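Ticket 2177: Grasp success labels look too good on clear objects
Project: Plullside bin picking, data gathering
Opened by: Rochelle Mahmoud
Assigned to: Kenji Castellanos
Status: Open (was Closed, reopened by Rochelle Mahmoud)

Rochelle Mahmoud, 9:40 am
The nightly report says the clear plastic and glass items are being picked as reliably as the toy blocks. I don't believe it. I watched the cell for one coffee's worth of time yesterday and saw the fingers close on air beside a tumbler, lift, and get logged as a success. If the labels are wrong then the 4000 grasps we collected in December are worth a lot less than the slide says.

Kenji Castellanos, 10:15 am
Success is decided by finger gap after the lift. If the gap is above the threshold, something is in the hand. I recalibrated the threshold last week and closed this once already. Can you give me attempt numbers?

Rochelle Mahmoud, 10:32 am
No, because the viewer doesn't show attempt numbers. That's a separate ticket. "Recalibrated" against what? If it was against the blocks, it tells us nothing about a thin-walled cup.

Kenji Castellanos, 11:20 am
Against the blocks. Fair point. Pulled a still from the fixed camera so we're at least arguing over the same bin.

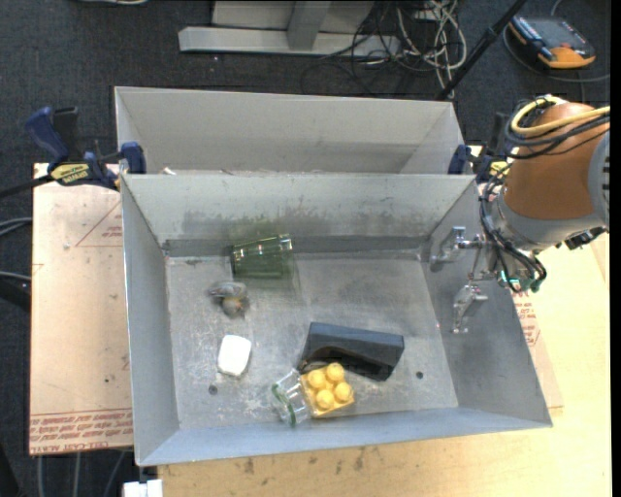
Front bin, fixed camera. Fingers open, nothing held.

Dzifa Aidoo, 11:48 am
Two problems for the labels in that one. The green cup against the back wall is lying on its side and you can see the metal through it, so any before/after image check will struggle. And the clear tumbler is touching the yellow block. Go for the tumbler, catch the block, and the finger gap says success. It is a success, for the wrong object.

Rochelle Mahmoud, 12:05 pm
So the number counts "got something" and we've been reading it as "got the thing we aimed at." Who decided those were the same?

Kenji Castellanos, 12:11 pm
It's in the original Girnia config. We inherited it.

Mavis Villanueva, 1:30 pm
I went through 15 logged successes on clear items by hand, using the lift video. In 8 of them there is nothing in the fingers that I can find. Small sample, and clear plastic is hard to see on video, so please don't put this on a slide either.

Kenji Castellanos, 2:02 pm
Could be finger flex. If the linkage doesn't close fully at the end of travel, an empty hand reads as a thin object. Will run empty closes and log the gap.

Kenji Castellanos, 3:25 pm
Empty closes done. The reading drifts upward over the run and ends up over the threshold. Restarting the gripper driver brings it back down. Proposed fix: zero the gripper every time the bin is reset.

Rochelle Mahmoud, 3:41 pm
That was the proposed fix last time, with a different word for "zero." I'd like to see the drift plot from a full shift before this gets closed again.

Jarlath Ó Néill, 4:10 pm
Agreed. Until then:
- Training job on the Tran machine is paused.
- December data stays but the success field is marked untrusted.
- Kenji to log raw finger gap with every attempt, plus target object.
- Mavis to relabel a larger batch by hand, blocks included, so we have something to compare against.
Cedesico will be told the clear-object figure is under review.

Rochelle Mahmoud, 4:18 pm
Blocks included, good. I'm not convinced those are right either. Leaving this open.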